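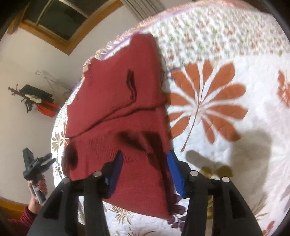

Should a heavy jumper be folded or hung up?
Folded, every time. A hanger pulls the shoulders of a knit out of shape, and once they've gone pointy it's very hard to coax them back.

Trakska Knitwear Folding Notes
README for the October release

Welcome, and thank you for taking an interest in what is, when you get down to it, a great many jumpers and cardigans on beds. This collection covers the folding of knitted clothes at home: laying them out, smoothing them, bringing the sleeves in and getting them into a drawer. It started as a winter project between a couple of households in Gistham and grew a good deal bigger than any of us had planned for.

What's in it
There are 1,089 folding records. Each one covers a single garment, from the moment it's put down on the bed until it's folded or the person folding gives up (that does happen, mostly with cowl necks). The clothes are everyday ones – school jumpers, cardigans, vests, a few very old favourites with darned elbows. Bed covers were left as they were in each home, patterned or plain, and we asked people not to tidy up specially for us.

How the garments are labelled
Every record has a garment type, a main colour, a knit (ribbed, cable, plain or mixed) and a starting state. Starting state is either "spread" or "heaped". A spread garment can still have creases and folded-over bits in it, so please don't read it as meaning flat. Colour was written down by whoever was folding, and you'll find that one person's maroon is another person's dark red. Natália Patrício went through and added a plain colour column beside the original one, and we kept both, as the original names are rather lovely.

Folding styles
We allowed 2 styles. In the drawer fold, the sleeves come across the back and the body is folded up from the hem. In the shelf fold, the body is folded in half lengthways first, then in thirds. Judite Simões wrote the instructions for both, and they're in the folder called Flavden, named after her street.

Known problems
Roughly 30 records have the garment type missing. Ribbed knits are over-represented, thanks to Duarte Louro's wardrobe. Black knits on dark covers are hard to label well, and we'd welcome a second opinion on any of them.

Corrections
Send them to Rui Carvalho with the record number and the column you think is wrong. He goes through them on Monday evenings, usually with a cup of tea – and he does write back.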